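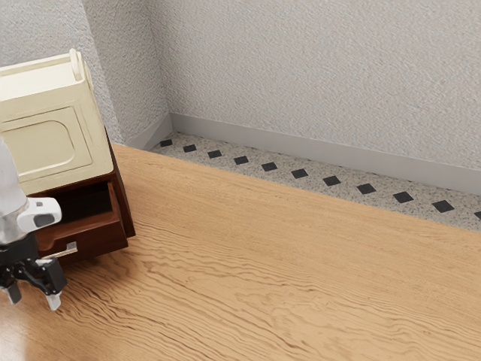
How do you keep from losing hours of progress in a long game?

Set up a save routine before you start playing, use more than one slot, and copy the save folder off your main drive once a week. The steps for a PC are below, using the village-building game Gurkedside. Most of them carry over to other games with manual saves.

Step 1: Find the save folder
Start Gurkedside and open Settings, then Files. The path is shown on the bottom line. Write it down or paste it into a text file. If you installed the game through the Vitness launcher, the path is under the game's Properties page instead. Close the game before you open the folder.

Step 2: Change the autosave settings
Go to Settings, then Saving. By default the game keeps 2 autosaves and writes over the older one each time. Raise this to the highest number your drive can handle. A new village takes up very little room, but a late one can reach 80 MB per save, so check your free space first.

Leave "Save on exit" turned on. Turn off "Save during raids" -- if the village is already lost when the autosave runs, that save won't help you.

Step 3: Make manual saves with useful names
Autosaves are named by number only. Make your own save at these points:

Before you cross the Wan River
Before you accept any quest from the Trulby traders
When your village passes 160 residents
Before you install a mod or a game update

Put the season and the population in the name, such as "winter 160 before bridge". You will be glad of it when the list gets long.

Step 4: Copy the folder
With the game closed, copy the whole save folder to a USB stick or a second drive. Don't copy single files. Each save has a small index file next to it, and the game will not list a save without one. A full folder from a long playthrough runs to 700 MB or so.

Step 5: Test the copy
Rename the original folder by adding "old" to the end. Put your copy in its place, start the game and load the newest save. If it loads, close the game and delete the "old" folder.

If a save won't load
Try the autosave just before it. If that one works, the newer file is damaged and can be deleted. If none of them load, turn off all mods and try again. A mod that was removed partway through a playthrough will often block every save made with it, and putting the same version back is usually enough to open them.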